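Peel and stick tile in a rental, does it come off?
Forum: Renting and Moving > Walls and Floors

novow_dave
6 September 2022
Moving into a one bedroom next week. Lease says walls have to go back to how they were. I want light gray tile panels behind the desk and maybe the kitchen. Has anyone taken these down after a year or more? The walls are flat paint, not sure how old.

elach34
Took mine down in March after two years. Kitchen side came off fine with a hair dryer. The living room side pulled paint down to the paper in five spots. Same product, same day I put it up. Difference was the paint. Flat paint lets go.

Silviu M
What elach34 said. I would not put it straight on flat paint. Get thin backer board, stick the tile to that, and hang the board with a few screws. You fill the screw holes when you leave.

pantryshelf
Disagree on the screws. My lease counts screw holes over a certain size as damage and they charged me for it. Peel and stick with heat is less risk if you go slow. Pull down, not out.

Silviu M
Small screws, a dab of filler, touch up paint. I have done it in three apartments and got the deposit back each time.

pantryshelf
You had nice landlords. Read the lease first, is all I'm saying.

novow_dave
Lease says "no alterations without written consent." Doesn't mention screws. Would you do all the walls around the desk or only the back one? It's a nook, so there are two short side walls.

kongz
I'd do all three. With only the back done it looks like you ran out. Stagger the rows, it hides it when the panels aren't lined up right. And keep the floor simple if the tile is light.

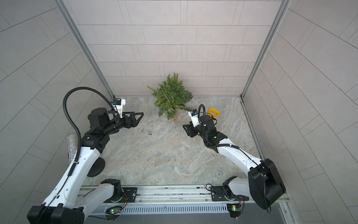

Offset rows on all three sides, light gray, with a marble-pattern floor. Plant is artificial.

novow_dave
OK, that sells me on the side walls. Not sure about marble with it, my floor is brown vinyl anyway.

elach34
Brown is fine. Gray on gray looks cold to me.

kongz
Matter of taste. I like it.

pantryshelf
Email the landlord before you buy anything. If they say yes, save the email.

novow_dave
Sent it this morning. Will post when I hear back.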